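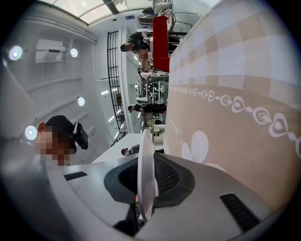

A hand-held gripper close up against some patterned fabric, with the workstations behind.

So the grippers are off the tables at Bashir in Premville, all 80 of them, and a couple of you have written asking me whether somebody got badly hurt. The answer is no, thank goodness! One person got a pinched thumb and a nasty bruise, and she was back at her bench the next morning (on folding, with her bare hands, which she told me she much prefers).

I went over there after lunch and talked to Bianca Ciobanu, who runs the floor. She was pretty open about it, more than I expected.

What happened is that a gripper closed on a tablecloth and wouldn't let go. The operator released the trigger and the fingers stayed shut. She waited a second, tried the trigger again, nothing, and then did what I would have done and reached in to pull the cloth loose. The fingers let go, then snapped back shut on her thumb. The person next to her hit the power switch and that was that.

The trouble is it wasn't the first time. Bianca pulled the shift notes and found 12 other times since December when somebody had written down "stuck" or "slow to open" or just "acting up again." Nobody was hurt in any of those, and the fix each time was to switch the thing off and on and carry on working. "We got used to it," she told me. "You turn it off, you turn it on, you've got a pile of cloths to get through. I should have put those notes side by side a lot sooner."

The grippers come from Prulik, and Prulik sent a technician out the same evening. Their first guess is lint. Cotton fluff gets in past the finger joint and packs up around the little sensor that tells the motor where the fingers are, so the motor thinks they're open when they aren't, and then it catches up all at once. They opened up two units while they were there and found fluff in both. I asked if that settles it and the technician said no, they want to see more of them apart first, and they also want to look at the last software update, which went on shortly before the first of those notes. I have my own suspicions about the update but I fix bicycles for a living, so take that for what it's worth.

For anybody who hasn't followed this - the people at Bashir use the grippers by hand to pick up, turn and fold cloth, and the recordings go to Zanum, who are trying to teach a robot to do the same thing. Fabric is apparently miserable for robots. It slides, it bunches, it never lands the same way twice (my fitted sheets and I sympathize).

The stuck fingers have messed up that side of things too. Zanum has set aside 565 recordings made with grippers that turned up in the notes, and they're going through them to see which ones show the fingers hanging up partway. A robot that learns from those could learn to yank, and you really don't want that around a person's hands. Bianca says they'd sooner throw out good recordings than keep bad ones, and I was glad to hear it.

Nobody is losing hours over this, by the way. I asked twice. The operators are on folding and packing at the same pay until the grippers come back, and the one with the bruised thumb had her clinic visit covered.

As for when they do come back, Prulik wants every unit cleaned and fitted with a cover over the joint, and Bianca wants something more than that. She's asking for a release button on the outside that opens the fingers even if the motor is confused. Prulik says they're looking at it. She says she isn't putting them back on the tables until she's tried one herself, with a tablecloth jammed in it on purpose.

In the meantime there's a new rule taped up by the door - if it sticks, power off first, then call someone over, and keep your hands out of it. And every stuck gripper gets written down on one sheet now, with the unit number, so it doesn't get lost among the notes about needles and broken lights.

If you work there and had one stick on you and didn't write it down, Bianca would like to hear about it, even if it was months back. You won't be in trouble. Catch her at the end of a shift, she's usually there until 6 p.m.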